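Rain until four. Spent most of the afternoon on the yarn, which I've been putting off since we moved the shelf in November.

It was in worse shape than I remembered. The big bag at the bottom had three kinds of wool mixed together, plus a sleeve I started two winters ago and a pair of needles I had already replaced. I pulled the sleeve out and looked at it for a while. The tension is all over the place. I'll unravel it, but that's a job for another evening.

Sorted by weight first, then by color. The Kourkoulas wool went back in the bag, all of it, with a bar of cedar. The Sododero cotton is on the top shelf now where I can reach it without the stool. I threw out the odds and ends that were shorter than my arm. Last time I kept them for stuffing and never stuffed anything.

The scarf pattern from Histier wants 300 yards and I wrote down 200 on the list, so I would have run short halfway through. Fixed the list. It's 41 stitches across, an odd number on account of the border, and it says to slip the first stitch of every row. I'd like to cast on before the weekend. My wrist is better but not all the way there, so short sessions only, and no more knitting in bed.

Tea at five. Ate the last of the ginger cake standing up. The radiator in the hall is knocking again, and I bled it and it kept knocking. Wrote the meter reading on the calendar while I was down there: 1,016.

After that I did the green. It's a pale lime, a color I don't usually buy, and in the evening light it goes almost yellow. I want it for the baby blanket if the scarf goes quickly. The label bands stay on until I need the yarn, so I can match it if I have to order more from Skostolton. Their shipping has gone up. I wrote the shop name inside the cover of the notebook, as I can never remember how it's spelled.

The pink boxes are a good size for wool and I'm keeping both out for it. They're white inside, so it's easy to see what's in there. I thought about covering the outsides with brown paper to go with the shelf and decided I couldn't be bothered. Pink is fine.

Went to bed with the needles still on the kitchen chair. Must move them before breakfast.
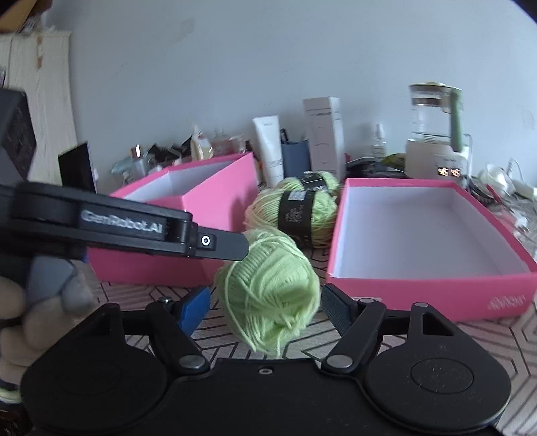
## Tomorrow

- Wind the gray skein
- Ring about the radiator
- Unravel the sleeve, if the wrist is all right
- Cedar for the other bag
- Cake tin back to next door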